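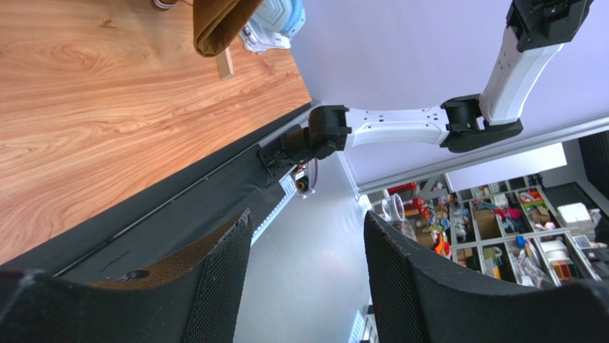

BENCH NOTES, chores rig, Monday

Home | Notebook | Parts | Rigs | Log in

Started 9:40, later than planned. Question for the week is still the one from February: can this thing do laundry chores at a speed a person would put up with. Hangers and cloth only. No dishes, no floors, we said that already and I keep having to say it.

Setup same as last time. Trureck policy on the left arm, Ondrejka grasp planner as fallback. Pads on the fingers are the mesh ones. One has a torn backing edge, fraying along the top. Put new pads on the order list. Don't peel it, it only gets worse.

Cloth first. The mustard-brown one, folded on the table. Flat folds are bad for us as always, planner goes for the middle of the stack and gets one layer or all of them. Pinching at the fold line is better but it has to find the fold line. Dropped force limit from 700 to 600, helped on thin stuff, made no diffrence on the thick one. Put it back to 700 for hangers.

Small light wood block on the table is a handy size check, leave it where it is please.

Hangers after lunch. Plastic-coated wire, bunch of colors. Much happier here. A wire is a nice thing for two fingers, straight and stiff and narrow. Closing on the neck works best. Closing on a shoulder arm lets it swing round and then the wrist spends ages chasing it.

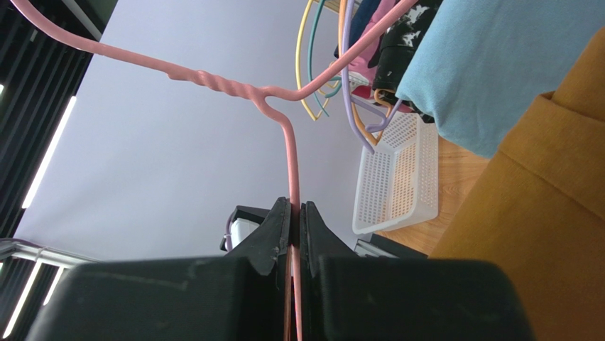 Pink hanger, clamped on the straight part of the neck. Twisted bit and both shoulders clear of the fingers.

Trouble is everything past the grasp. Hangers near other hangers and clothes = tangle risk, and the planner treats cloth as solid until it touches it. Skorkier has a soft-contact flag that is meant to deal with this, haven't tried, docs are thin. White basket is an easy drop target at least, big and rigid. Its holes do catch hooks tho.

Log file stopped at line 2,124 again. Same line as Friday. Disk? Check before next run.

So, can it do chores yet. Picking up a hanger, yes I'd say so. Putting a shirt on one, no, and I don't see it this year with these fingers. A person does one in some 5 seconds without looking. If the job was only sorting empty hangers into a basket I'd leave it running and go get coffee. Cloth I'd still stand next to with a hand on the stop.

Next:
- pads
- soft-contact flag, one garment only
- log thing
- ask Pronton for the longer fingertips, again

3 comments | 1 share

Recent entries
Wire vs. tube hangers, first grasps
Finger pads: mesh or smooth
Sock pairing, abandoned
Trureck update notes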